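제목: Re: [염색모임] 꼭두서니 색이 자꾸 칙칙해져요

2020년 10월 30일에 보내주신 글:
> 지난번 알려주신 대로 꼭두서니로 실크 스카프를 물들였는데
> 주황이 아니라 벽돌색 비슷하게 나왔어요. 물 문제일까요?
> 매염제는 명반만 썼고, 불은 한 시간 넘게 켜뒀습니다.

저도 7월에 똑같은 일을 겪어서 남 일 같지가 않네요 ㅎㅎ 제 생각엔 물보다 온도예요. 꼭두서니는 팔팔 끓이면 갈색 기운이 확 올라오거든요. 저는 김이 살살 오를 때 불을 줄이고, 그 뒤로는 뚜껑 덮고 그냥 내버려 둡니다. 한 시간이면 좀 길었을 수도 있고요.

뿌리는 Mestach에서 200그램짜리로 샀어요. 예전 Flultska 것보다 잘게 썰려 있어서 첫물이 금방 우러나더라고요. 첫물은 누런 기가 많으니 아까워도 따로 받아두세요! 저는 그걸로 무명 손수건을 물들였는데 살구색이 나와서 오히려 그게 더 마음에 들었어요.
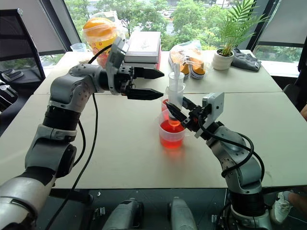
투명 비커에 담긴 붉은 주황빛 액체

색 얘기를 글로만 하자니 답답한데, 제가 스카프에서 바라는 건 딱 저런 쪽이에요. 물론 천에 올라가면 훨씬 연해지지만요.

아, 그리고 명반은 뜨거운 물에 완전히 녹인 다음 넣으세요. 저는 귀찮다고 대충 저었다가 얼룩 세 군데가 생겨서 결국 그 스카프는 쪽빛으로 덮어버렸답니다(지금은 보자기로 잘 쓰고 있어요). 실크는 헹굴 때 비틀지 마시고요.

혹시 다음 모임 때 남는 뿌리 필요하신 분 계시면 답장 주세요. 한 봉지에 2,000원만 받을게요. 쓰던 냄비도 하나 있는데 손잡이가 헐거워서 드려도 되나 모르겠네요.

그럼 스카프 다시 해보시고 꼭 알려주세요~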